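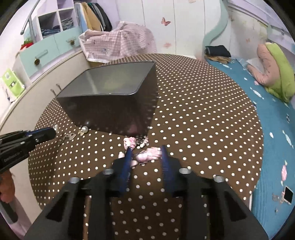

Attachment 1 - round table, spotted cloth, keychain bits and the grey bin

Ticket 2394
Subject: Plush keychain in pieces, cloth keeps sliding, and nowhere sensible to put the small parts
Opened by: Eulalia Jara
Handled by: Tharindu Khan, Reltwood home help desk
Status: Solved, left open for one follow-up

Eulalia Jara wrote:

Hello all, and sorry in advance for the length of this one. I have two troubles which are really the same trouble. My niece's room has a round table with a brown polka dot cloth, and it has become the place where every little thing lands. At the moment that means the pink plush charms, the key ring, a small silver key, a bit of thin chain, a bead that looks like a pearl with a gold clasp next to it, and a small metal piece I can't place at all. I bought the Anness charm set for her in September and I would like to put it back together as it was, only I no longer remember what went on what.

The second trouble is the cloth. Whenever I lift the bin on or off the table the whole cloth comes with it, and the small parts go over the side. I have been down on the carpet with a torch twice this week, and my knees are not what they were.

Everything else in the room I can manage. The denim is folded in the cubbies and the hanging things are on the rail. It is only the table that defeats me!

Tharindu Khan replied, 10.40:

Hello Eulalia, and please never apologise for length, I much prefer a long ticket to a short one I have to guess at. Thank you for the picture as well, it saved us both a good deal of back and forth.

Cloth first, as it's quick. Lift the bin off with both hands and stand it on the floor for now. Then take the cloth off, lay a piece of rubbery shelf liner on the bare table, a hand's width smaller than the top all round, and put the cloth back over it. Our order code for the liner is 1026, but any sort from the hardware shop will do just as well.

Now the charms. Before you thread anything, could you tell me three things?

Does the clasp open and spring shut again by itself?
Does the thin chain have a loop at both ends, or only at one?
Is there a tiny ring sewn into the top of each plush, or just a ribbon?

Please leave the odd metal piece where it is and don't throw it out yet.

Eulalia Jara wrote, 14.15:

Liner is down (I had half a roll left over from the kitchen drawers, so no need for 1026) and I have tugged the cloth quite rudely from every side - it stays. What a relief.

The clasp springs shut. The chain has a loop at one end and at the other there is nothing, just a bare link. The plushes have ribbons, apart from the smallest one, which has a ring. And the metal piece, now I have had it under the lamp with my reading glasses on, is a little bar with a hole through it.

Tharindu Khan replied, 14.50:

Lovely, that clears it up. Your little bar is the toggle for the chain, and it has come away from that bare link. Ease the link open sideways with two pairs of flat pliers, slip the bar on and close it again. Don't pull the link apart lengthways or it will never sit flat afterwards.

Then thread in this order:

1. Ribbon plushes straight on to the key ring.
2. Chain through the ring, toggle end last.
3. Smallest plush and the bead on the clasp, and the clasp on the chain.
4. Key on the ring, next to the chain.

For the spare bits, a shallow lidded tin on top of the drawer unit would suit you better than the big bin. Small things go straight to the bottom of a bin that deep, and you'd be back on the carpet with your torch.

Eulalia Jara wrote, 17.05:

All threaded, key and all, and I only pinched my thumb the once. I found an old Yáñez biscuit tin and it fits nicely beside the wall. My niece has asked if the bead can go at the very end instead, below the plush. Is there any harm in that?

Tharindu Khan replied, 17.20:

None at all, let her have it where she likes. Check the clasp after a few days in her school bag. I'll keep the ticket open until you've had a chance to look.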